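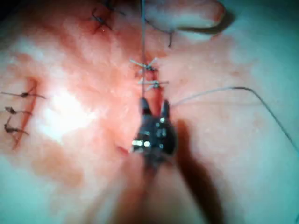 Several residents of Sorkarby have asked whether they must pay again when a wound check is moved to another day. No second payment is taken, provided the clinic is told before 5 pm on the day before.

Where are checks held?
At the Rudd clinic and, from November, at Wallomberg.

What should I bring?
Your discharge letter and a list of your medicines.
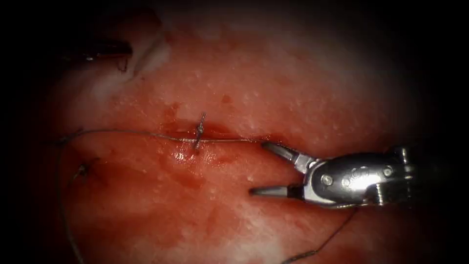 Patients who have lost the letter may ask the front desk for a copy — please allow six working days.

May a relative come with me?
Yes. One adult may attend with each patient.

Page last reviewed: Apr 8, 2022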